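Domestic Spaces, Session 6
Tabletops, cables and the stuff that gathers there
Course notes for the Thursday group, Trevlow Adult Learning
Tutor: Lamduan Khunthong
March 2025

Last session we did floors, and I promised you something smaller. So this week we are looking at tabletops, and at what happens to a tabletop once it has anything on it that needs power! I love this topic. You can tell so much from where a cable runs, and most of us stopped noticing our own cables years ago.

1. Where we got to

Remember the three zones from the Hollell exercise: the back strip (against the wall), the middle, and the front edge where hands and elbows go. Things that stay put drift to the back strip. Things in use come forward. Anything left in the middle is usually waiting for a decision, and that is the bit to look at first when you start tidying.

Several of you asked whether the zones work on a round table. They do, more or less, but you have to decide which side is the back, and people who live together often disagree about it. Bring your arguments next week, I want to hear them.

2. Cables as furniture

A cable takes up far more room than its thickness suggests. Lay one straight across a table and you have cut the surface in two: you won't put a plate down on top of it, and you won't slide a book over it. A curve is worse, as the space inside the curve goes out of use as well.

Try this at home before the next session. Take any table with a lead on it and mark the outline of the lead with masking tape, then take the lead away and use the table normally for a day. See how long you go on avoiding the tape! Last year's group found this very funny and also slightly alarming.

Things to write down:
- where the cable comes onto the table (front, back or side)
- what it ends in
- which objects have been put on one side of it only
- whether there is slack, and where the slack has gone

Please draw it as well. A wobbly pencil line is fine, and much better than a paragraph.

3. Marks and shadows

Wooden tops are wonderful for this course because they keep a record. Rings, pale patches, the darker place where a mat used to be. But do check before you write "stain" in your notes. Move the lamp, or stand somewhere else, and look again. I once spent most of a home visit in Clistham admiring a scorch mark that was the shadow of a curtain tie.

4. Reading a surface

Work in pairs for ten minutes on this one. Start with the line of the cable and sketch its bend before anything else, then put in the dark block by the wall and the white object that the black plug goes into. Leave the dark smudge until last and write "shadow or stain" next to it. 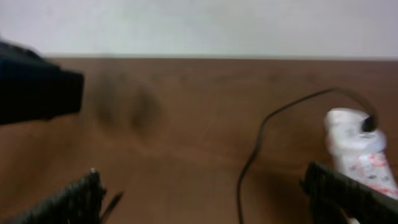 Should a cable always run along the back of the table?

Only if the thing it feeds lives at the back. A lead that has to reach something near the front is better brought up at the side, by the shortest way, with the spare length gathered under the table where it can't catch on anything.

5. For next time

Read the Kaewmanee chapter on kitchen worktops, pages 15 to 31. It is short and really lively, and the hand-drawn plans are a treat. Then choose one surface at home and sketch it morning and evening for three days, without tidying it first. The written project is 3,000 words and is due in June, so these sketches are a good start on your material. If you already know which room you want to write about, tell me at the break and I'll dig out some reading for you.

Masking tape is in the blue tray by the door. Help yourselves.

Related notes
Session 4: Shelves and what we put at eye level
Session 5: Floors, rugs and the paths we walk
Session 7: Kitchen worktops
Session 8: Drawers (bring a photo of your worst one)
How to draw a simple room plan
Project guidance and reading list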